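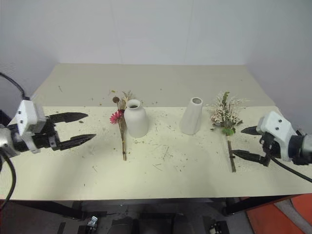 Matt white ceramic, bottle and tapered shapes, with a small dried bouquet. Bits of leaf, stem and seed on the table.

Loltik Prernen vase pair: review

By Siham Hourani
February 2023

Print this page | E-mail this page

The Prernen is sold as a set of two white ceramic vases for dried flowers. One is a rounded bottle with a short, narrow neck. The other is taller and more slender, a cylinder that widens slightly towards the base and is open at the top. Both have a matt outer finish. Loltik does not sell them separately, which matters because they do different jobs and most buyers will want one more than the other.

I bought the set at the Hijazi homeware shop in Hendville and have used it with dried stems only, apart from one leak test described further down. The stems were a mixture: dyed daisy types, round seed heads on thin stalks and pale grassy sprigs. These are the usual contents of a small dried bunch and between them they cover most of the things that go wrong with a vase of this size.

Packing and first inspection

Each vase comes in a moulded pulp tray inside a single carton. There was no movement when the carton was shaken and neither piece was chipped. The leaflet is one folded sheet with care instructions and no dimensions. Dimensions are on the outside of the carton, so keep the carton or write them down before it goes in the recycling.

I checked both bases on a sheet of glass. The tall vase sat flat. The bottle had a slight rock, enough to pass a piece of printer paper under one side but not a folded piece. On a wooden table it could not be felt. The foot rings are unglazed and slightly rough. They will mark a soft lacquered surface if the vase is dragged, and no felt pads are supplied.

Measurements

The bottle measures 93 mm across at its widest point and weighs 414 g empty on a kitchen scale. The wall at the neck is thick for the size of the piece and a good part of the weight is in the base. The tall vase holds 400 ml filled to the rim, which agrees with the carton. It is the lighter of the two in spite of its height, and the wall thins noticeably towards the mouth.

Stability

Dried material weighs very little, and this helps the tall vase more than any feature of its design. With a small bunch of seed heads and sprigs it stood up to having the table knocked. With longer stems leaning to one side, a light push at the height of the rim was enough to tip it past the point of recovery. Adding 100 g of dry sand cured this completely. The sand also holds stems at the angle they are put in, so I would treat it as part of the normal set-up. Use a paper funnel, and pour it before the flowers go in.

The bottle needs no ballast. Its widest part is low and the neck is too narrow for any bunch that could overbalance it. I leaned a long single stem out to one side as far as the neck allowed and the base did not lift.

Loading the bottle

The narrow neck is the reason to buy this piece and also the reason to return it. A few stems stay exactly where they are put. There is no fanning out and no need for tape or foam. A single daisy head on a straight stalk looks right in it immediately.

The trouble starts with anything more than that. A tied bunch will not pass through the neck unless the tie is removed and the stems are fed in singly. Dried stalks are stiff and often kinked near the bottom where leaves have been stripped. Each kink catches on the inner edge of the neck, and pushing harder snaps the stalk. The method that worked was to trim all stems to a clean length, insert the thickest first, then slide the thin ones down alongside it with a slight twist. The last one in is usually the one that breaks. Keep a spare.

Removal is worse. Stems that went in with a twist do not always come out with one, and seed heads knock against each other as the bunch is drawn up. Expect to lose some material every time the arrangement is changed. If you like to rearrange often, the bottle is the wrong container.

Loading the tall vase

The open mouth takes a small tied bunch whole, with the tie left on. Insertion is easy with one hand on the vase and one on the stems. The stems then spread to the rim and lean, and a thin bunch will slump to one side, leaving a gap opposite. Sand fixes this, as noted. A ball of crumpled chicken wire does too, though it scratches the inside.

Because the body widens on the way down, stems cut short can slide outwards at the base and drop the flower heads to rim level. Cut long to begin with and shorten in small steps. I ruined one set of sprigs by cutting them all to match the height of the vase plus a hand's width, having forgotten that they would not stand vertically.

Shedding and cleaning

Dried flowers shed, and no vase prevents it. What can be compared is how much each shape adds. The bottle adds more. Rubbing past the neck takes off leaf fragments and small seeds, which land on the table in front of the vase and need brushing up. The tall vase contributes little at the rim, but what comes off the lower stalks falls inside and stays there.

Do the arranging on a tray or a sheet of paper. A soft, dry paintbrush clears the outside of both vases. The matt finish holds fine dust more than a gloss glaze would, and a damp cloth turned that dust into a grey smear around the bottle's shoulder. It came off with a second wipe and a little washing-up liquid. Pencil marks and a rub from a metal watch strap also needed washing-up liquid and left no trace.

The inside of the tall vase can be reached with a bottle brush. The inside of the bottle cannot be reached with anything I own. Tipping it out and tapping the base removes loose bits. Anything wedged across the shoulder has to be hooked out with bent wire.

Leak test

The leaflet says the set is intended for dried stems and makes no claim about water. I filled both and left them overnight on kitchen paper. The paper under the tall vase was dry in the morning. Under the bottle there was a faint damp ring matching the foot. One sample proves little, but I would not put fresh flowers in the bottle on a surface that matters. It took two days on a radiator shelf before I was satisfied the inside was dry enough to use again.

Appearance

The two whites match under daylight and under a warm bulb. Against a white wall the shapes nearly vanish and the flowers do all the work, particularly a strong pink. Brown seed heads and tan sprigs on their own look thin in the same position and would do better in front of a coloured wall. The pair looks best with a gap between them and the bottle slightly forward.

Faults on my set

A pinhole in the glaze near the base of the tall vase. The slight rock in the bottle. A rough spot on the inner edge of the bottle neck, which caught stems until I took it down with fine wet-and-dry paper. Hijazi offered an exchange for the last of these and I declined, having already sanded it.

Verdict

The tall Prernen is a sound, simple vase once it has sand in it, and I would buy it alone if Loltik sold it that way. The bottle is well proportioned and very stable, and suits one to three stems that are going to be left in place for months. For a full small bunch, use the tall one and leave the bottle for whatever snapped off at a usable length.

Print this page | E-mail this page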